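Traders in the durum market spent the morning arguing over a crop estimate that few of them seem ready to believe. Gruber, the grain brokerage, told clients in a May note that the crop in the Killeo district would come in at 90 percent of last year's. Prices moved up on the note, gave back half the gain before lunch and then sat there.

The number rests on field visits. Gruber says its scouts walked 30 fields, most of them close to the main road, and counted plants in each. Killeo has a lot more durum than that, and much of it sits on the higher ground to the north, where planting ran late and the soil is thinner. The note gives one line to the north. It says conditions there are "broadly in keeping" with the rest of the district, and it doesn't say who checked.

Remo Orlandini, who buys durum for a pasta maker and has been through plenty of these forecasts, said he would not change his cover on the strength of it.

"I read it twice looking for the part where they went up the hill," he said. "If they didn't go up the hill, I don't know what I'm paying extra for." 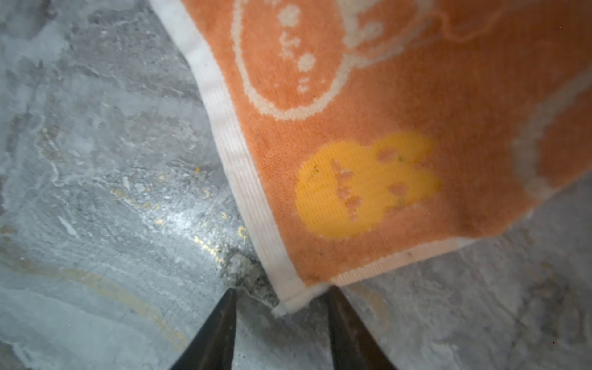 Last year's forecast from the same firm is the reason for some of the grumbling. It called for a short crop, mills bought early, and then the harvest came in close to normal. Growers who had held grain back for a better price were left storing it. Gruber put the miss down to late rain. Rain did fall late, but it fell on everybody, and the rival estimate from Heren managed to land a good deal closer.

Heren has not published a durum figure yet this season. Its clients have been told to expect one after the grain has filled, when a count of heads says more about the final weight than a count of plants does. That is slower, and it leaves Gruber alone in the market for now with the only number anyone can quote. A number with no competition tends to get quoted a lot.

The port side of the story is no clearer. Sellers at Bretby are asking for more money on nearby shipments and point to low stocks in the elevator. Stocks there are always low at this time of year. Two cargoes are on the lineup to load, the same as last season, and neither has been moved up. If buyers were truly worried about supply, the lineup would be the first place to look for it, and so far it looks ordinary.

What has changed is the offer price. Grain merchants at the port raised it 2 percent within hours of the note going out — before most of their customers had finished reading it, according to one mill buyer. Bids did not follow. A single trade for 200 tons was reported at the higher level, and dealers could not agree on whether it was a fresh sale or an old contract being rolled forward.

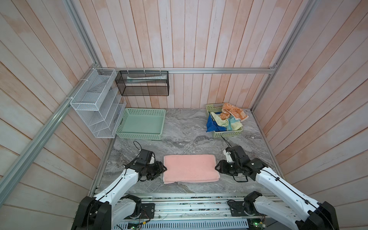 A folded pink towel on a gray marble-patterned surface, between two robot arms.

Gruber said it stands by the estimate and will update it after a second round of field visits. Asked whether that round would include the northern fields, the firm said the route had not been settled.

Growers are in no hurry to sell either way. Most of the crop still has weeks to go, and a dry spell or a wet one could make the whole argument pointless. Orlandini said he planned to wait for Heren's figure and buy as needed until then.

We use cookies to remember your settings and measure traffic to this site. By continuing to read, you accept our cookie policy.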